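Notes for the desk setup talk, Gindham office, March
Room 4, projector on the left wall. Handouts are at the door.

Start with the question on the sign-up form: how many people clear their desk before they go home? Wait for hands. Then ask how many of those know where their mouse is. That usually gets a few laughs. Move on.

Say what the talk covers. Closing up a desk at the end of the day, and opening it again in the morning. We share desks at Gindham and Plesine, and at Wike from the summer, so the way one person leaves a desk is the way the next person finds it.

Part one. Fewer things on the desk.

Go through the basic set: a laptop, a mouse, a mouse pad, a lamp, and a mat under all of it. Most of us can do a full day with that. Chargers go in the tray under the table. Paper goes in the locker. Mugs go back to the kitchen, please.

The mat matters more than people expect. It marks out the working area, and it keeps metal corners off the white tabletops, which scratch. Facilities has replaced 3 tops already.
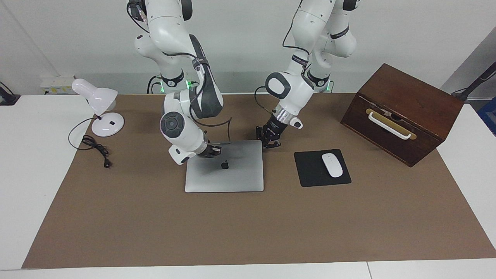

Closing order. Save, shut down, lid closed, laptop flat in the middle of the mat. Then the pad beside it, then the mouse on the pad. Lamp off last so you can see what you are doing. Tell them it takes less time than finding your coat.

Point to make here: close the lid with nothing on the keyboard. Earbuds and pens are the usual trouble. The repair desk at Tralen keeps a log, and request 3236 was a cracked screen from a pencil. Don't make a big thing of it, just mention it.

Pause for questions if the room looks restless. Otherwise keep going.

Part two. Left side or right side.

This one came up in the feedback after the Plesine session. I had told everyone to put the mouse pad on the right. Several left-handed people wrote in, and they had a point. The rule is now this – the pad goes on the side you use, and the next person moves it if they need to. It's one pad and one mouse. Moving them is quick.

What we still ask is that the laptop stays in the center and the mouse sits on the pad. A mouse left on the bare tabletop gets pushed around when the desk is wiped, and then it's on the floor.

Straight or crooked doesn't matter. I was asked whether the pad has to line up with the mat. No. Leave enough space between the pad and the laptop to get your fingers under the edge and lift it.

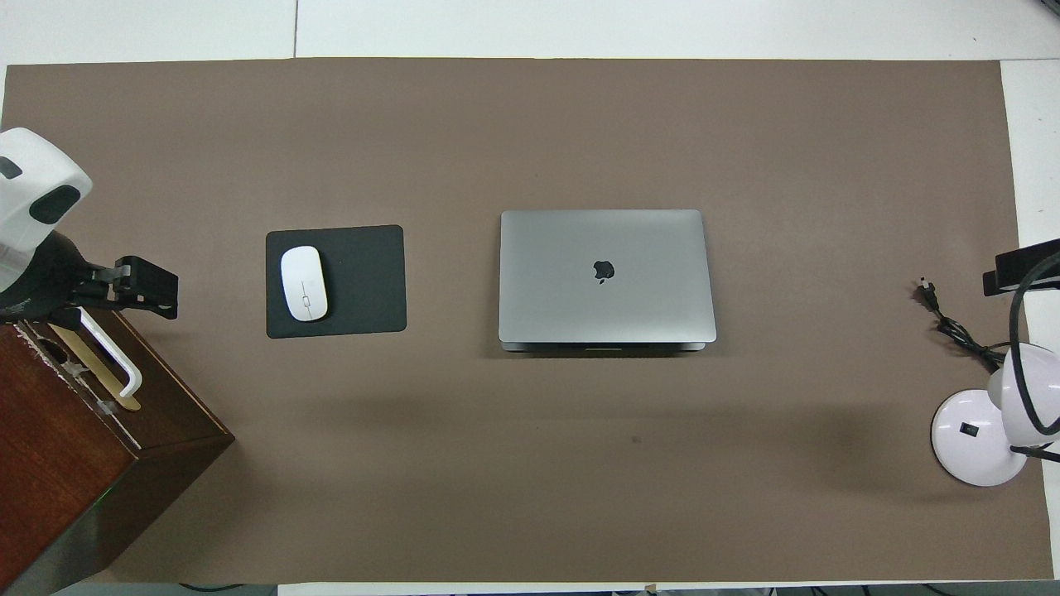

One of the comments from Plesine, to read out: I use my left hand and I have moved the pad every morning for 7 months without minding it. What I do mind is a sticky mat. Could we have wipes at each row instead of one pack by the printer?

Answer to give: yes, wipes have been ordered for every row. Slightly damp cloth on the mat, dry cloth on the laptop lid. No spray straight onto anything. Lift the mouse pad and wipe under it too, crumbs collect there.

Part three. Opening up in the morning.

Short section, skip it if we're past 4 p.m. Lamp on, lid up, check that the mouse is switched on underneath before calling support. Wireless mice get switched off to save the battery and then people think they're broken. Spare batteries are in the drawer by the lockers.

If something is missing, write it on the sheet at the end of the row. Don't borrow from the next desk – that just moves the gap along.

Ask everyone to try it tonight at their own desk. Handout has the closing order on one side and the support number on the other. Remind Wike people that their lockers aren't in yet, so paper goes in the crates for now.

Collect the pens on the way out.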